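Pedby Arm Covers and Wrist Sleeves: Selection and Budget Guide

Catalog section: Robot accessories / Protective covers
Supplier: Wuvwood
Technical contact: Endang Gunawan

Scope

The Pedby range covers the links and wrist of small and mid-size robot arms in dark gathered fabric. It is sold to sites where the arm works close to furniture, painted panels and finished wood, and where bare joints would mark the work or collect dust. Two models are stocked. Both are supplied as a cover body with a separate wrist cuff, so the cuff can be replaced on its own.

Covers are chosen by arm reach and by the outside diameter of the last exposed metal section. Measure that section with the tool mounted. A cover that is long enough with the arm straight may still be short with the wrist folded back, and the excess needed for folding has to go somewhere when the arm reaches down to a low surface. Allow for it in the clearance drawing. 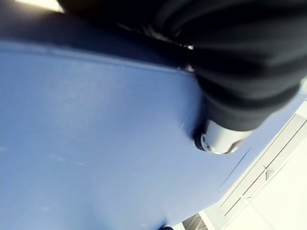 Clearance is the item most often left out of a purchase request. Gathered fabric adds to the working diameter of the arm, and the added bulk moves with the pose. Plan paths against the covered arm with the wrist at its tightest bend. Where the program brings the wrist down beside a raised rim or over an edge, enter the folded diameter in the collision model, and leave the metal section below the cuff at its bare dimension.

Models

Pedby Nugroho. Single-layer cover, ribbed cuff, hook closure along the underside. Unit price $429, cuff included. Suitable for general handling and light assembly. Machine washable with the cuff removed.

Pedby Ratier. Two-layer cover with a replaceable outer shell. Sold only as a set for $2,320, consisting of 2 complete covers, spare cuffs and a fitting template. Intended for sites that run more than one shift and need one cover in service while the other is cleaned.

Both models leave the tool flange and fingers uncovered. Neither is rated for welding spatter, cutting fluid or food contact.

Cuff position

Seat the cuff so that its ribs stack evenly and the lowest rib stops short of any bracket, clamp plate or fastener on the metal section. Fabric caught under a clamp will tear at the first full wrist rotation. With multi-finger hands, check that the cover does not hang into the finger openings at any pose in the program. Run the check at reduced speed, both over the work surface and off to the side of it.
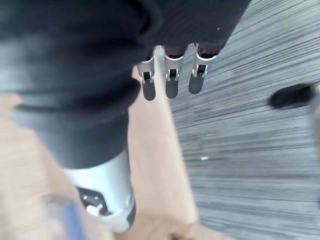 Budgeting

The purchase price is the smaller part of the cost over a cover's life. Enter the following as separate lines:

Cover or set, at the prices given under Models.
Replacement cuffs. Inspect every 200 operating hours and replace when the ribs no longer spring back.
Fitting time. Allow one technician and half a shift for a first fit, including the reduced-speed check.
Path revision. Sites with tight fixtures should expect to reteach some approach points. This is engineering time and does not belong in the maintenance budget.
Cleaning. A single Nugroho cover takes the arm out of covered service while it is washed. If that is not acceptable, order a second cover or specify the Ratier set.

The weight of the cover has to be declared in the controller as an added load on the links. Do not subtract it from the tool payload figure. The weight for each size is printed on the label inside the closure.

Ordering

State the arm model, reach, outside diameter at the wrist, tool type and the direction the cables leave the arm. Photographs of the wrist at both ends of its travel shorten the quotation. Requests received by noon on Friday go into the following week's cutting schedule. The price list is revised each February, and written quotations are honored through the revision.

Non-standard lengths are quoted by Endang Gunawan at Wuvwood. Cut covers cannot be returned. Unopened cuffs can be exchanged for another size.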